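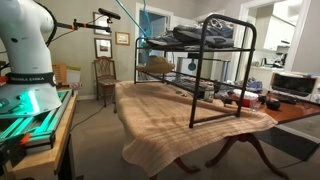 Room 28: The Hallway, Minus the Hallway

The open day at Viklow takes up one floor of the old Wenumell building, and the handout promises "everyday things, considered." I got there in October with wet cuffs and two hours to kill, and considered them.

Best in show was a black metal shoe rack with two slatted shelves, set up on a dining table. My grandmother held that shoes on a table bring bad luck, and she'd have had words for a pair of gray-and-blue sneakers riding on the top shelf at soup height. A straw hat had the lower berth. Some decency had been preserved by a beige ribbed towel under the lot, hanging down over the front in folds.

The table deserved better company. It has curved, splayed legs and a carved pedestal, all reddish-brown, the kind of thing families fight over politely. It was sharing its top with a keyboard, a clear plastic cup and a white container with a red lid, so it felt a good deal like my own.

Zübeyde Sarıgül was showing people round and took my shoe question in stride. "Where do you put yours?" she asked. I said by the door, in a heap. She wrote it down.

Coffee was 2 in the local money and tasted of the urn. The Nustarska bus, number 34, stops across the road and leaves when it feels like it.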